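2018年3月24日,Wadodstead 跑场音乐节,开一串,想到哪写到哪(手机电量危险,错字别管)

**1/**
早上换手环的队伍从老邮局排到桥底下!我去年九月在同一座桥底下淋过雨,今天居然出太阳,感觉已经赚了。手环是荧光橙的,勒得有点紧,戴上就摘不下来那种。

**2/**
今年一共五个场地,主舞台在玉米交易所,剩下的全塞在酒吧和教堂地下室里。官方节目单字小得离谱,我拿圆珠笔圈了十一点半到半夜的路线,圈完发现有三处撞档,先不管了,走着看。

**3/**
第一支是 Grajales,中午开场,台下人还没吃完早饭的样子。四个人,两把吉他,鼓打得特别干。第二首中间有一段只剩贝斯和人声,我旁边一个大哥把咖啡放地上开始鼓掌,节拍全错,但是真诚!

**4/**
补一句:Grajales 的唱片在门口摊位卖,七寸,手写编号,我拿到的是 735 号。摊主说后面还有一箱,所以也不算稀有吧,反正我很高兴。

**5/**
午饭:站着吃的鹰嘴豆卷饼,酱漏了一袖子。不推荐,但排队最短。

**6/**
下午去教堂地下室看 Trenen。之前只听过他们那张 EP,以为是安安静静的合成器二人组,结果现场音量大到天花板往下掉灰(真的掉,我头发里还有)。低频一来胸口跟着抖,站到柱子后面反而听得清楚,建议后面几场去地下室的朋友都站柱子后面。

**7/**
Trenen 的新歌比 EP 里的好太多了!有一首没报歌名,前面铺了好久好久,鼓机进来的时候全场一起“哦——”了一声。有谁知道叫什么求告诉我,歌词里反复唱“把灯留着”。

**8/**
撞档惨案:为了 Trenen 放弃了交易所那边的铜管乐队,出来路上全是看完铜管的人,个个满脸通红说今年最佳。行吧。

**9/**
说点不满意的。酒吧二楼那个场地只能进 50 个人,偏偏把下午最热门的几组都排在那儿。我在楼梯上排了四十分钟,听了一整场隔着门板的演出,鼓声还行,别的就是一团嗡嗡嗡。明年换个大点的地方好不好,求求了。

**10/**
刚听交易所的主持人在台上报数,今天卖了 3,778 张票,底下一片欢呼。难怪厕所排成那样。

**11/**
天黑了,压轴 Sallelora。我从她们还在书店里唱不插电的时候就开始看,今天带了弦乐,站在那么大的台上一点都不虚。开头连唱三首不说话,第四首前面才小声说了句“晚上好”,然后全场疯了。

**12/**
老歌只唱了两首,有人在后面喊点歌,没理。我支持!新专辑的东西就该这么一口气听下来。不过主唱的话筒前半场偏小声,弦乐一上来人声就被盖过去,到后半场才调好,有点可惜。

**13/**
安可是清唱,灯全关了。我前面一对情侣本来在吵架(为了谁拿外套),听到一半牵上手了。我也差点哭,主要是脚疼。

**14/**
末班车赶上了,车厢里一半人都戴着橙色手环,有人在放 Grajales 的第一首,整排座位跟着哼。

**15/**
我的今日排名:Sallelora > Trenen > Grajales,但是第二和第三差得很小很小,睡一觉起来可能会换。没看到的铜管乐队不参与评选,我嫉妒。

**16/**
到家了,耳朵还在嗡。七寸明天再放,今晚再听什么都听不进去了。有拍到“把灯留着”那首的朋友请务必私信我!晚安!

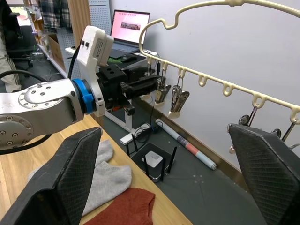 银色机械臂、亮蓝色圆环,右上方还有个米色晾衣架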